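Replacement grip pads from Vonton

Vonton now sells grip pads for its hand-held grippers in packs of 12, priced at $40. The pads fit both fingers, and the screws are included. Ro-un Wang at Morent has been using a set on kitchen tasks and changes them every 1000 grasps. She likes the hold on soft items but says the edges go fuzzy well before the middle wears down. A swap takes her a few minutes with a small screwdriver. Orders placed in May ship from the Clesbridge warehouse. Ask for part 154, and say which finger size you have.

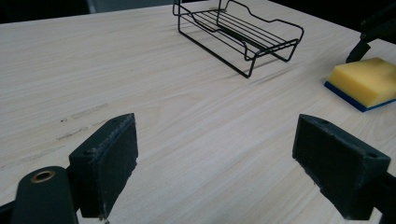
Gripper fingers with worn pads, with a wire rack and sponge on the table.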